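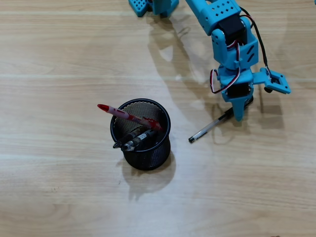 Home Issues Authors Archive Search

Filed under: Work and Everyday Objects

4.2 Pens and their holders

Pens were the most common loose item in the study. Of the 1,157 items logged across the 20 desks at the Puvness office, 636 were pens or pencils. The next largest group was paper clips and binder clips taken together, which we treat in Section 4.3. Markers were counted as pens. Styluses for tablets were not, although two people on the Jever team asked that they should be, and the coding sheet was changed twice before we settled the matter.

An item was logged as "housed" if it stood or lay inside a container meant for holding it, and as "loose" if it rested on the work surface, on a stack of paper, on a keyboard, or on the floor under the desk. A pen clipped to a notebook was logged as housed. A pen inside a mug was logged as housed if the mug was no longer used for drinking. Where this was unclear, the desk owner was asked.

Eighteen of the desks had a holder of some kind. The most common was the black wire-mesh cup that the office supplies to new staff along with a stapler and a desk lamp. Other holders included jars, a cut-down shipping tube, and a ceramic pot brought from home. Figure 3 illustrates the arrangement we came to call "near and loose": a mesh holder on a light wooden tabletop, with a black-capped ballpoint pen lying diagonally on the wood to one side of it. Pens in this arrangement were within easy reach of the holder and had still not been put in it.

We had expected near and loose pens mostly on desks where the holder was full. The logs do not bear this out. Full holders and half-full holders had loose pens beside them about equally often, and one desk with three pens in its holder had more loose pens than any other desk in its row. Owners gave different accounts of this. Several said that the loose pen was the one they used and that the holder was for the rest. Živko Perić, whose desk was logged on every visit, described his holder as storage and said he could go weeks without taking anything out of it. Others said they did not notice the pen until we pointed at it.

The idea of a "working pen" came up often enough in the interviews that we added it to the coding sheet before the July visits. A working pen is the pen a person reaches for first, and it tends to have a fixed resting spot. For right-handed owners this was usually to the right of the keyboard. It was rarely the holder, even when the holder stood closer to the hand. Cuiping Guo coded the resting spots from the desk plans and Stojan Krasniqi coded them again without seeing her sheet. They disagreed mainly on desks with two keyboards.

Surface made some difference to where loose pens ended up. On bare wood, round-barreled pens without a clip rolled, and owners tended to park them against something, such as a monitor foot or the base of the holder. On desks with a felt mat, pens were left wherever they were put down. We did not record barrel shape on the first visits and so cannot say how large the effect is. The pens supplied by Voriten, which have a flat side, were too few to be compared with the others.

The position of the holder also varied more than the office plan suggests. The plan places it at the back left corner of the desk. By the second visit most holders had moved toward the middle, some of them to make room for a second screen. Geum-ok Seo notes in her field log that holders moved forward were dusted more often and contained fewer dried-out pens. We did not test every pen at the second visit, so this remains an impression from the log.

Two desks had no holder. On one, all pens were kept in a drawer and the surface was clear at each visit. On the other, pens were spread across the whole surface, and the owner told Loïc Rolland that the mesh cup had gone to a neighboring desk, where it held scissors. Both owners said they could find a pen when they needed one. The search times in Section 5 support the first of them.

3 comments | 20 shares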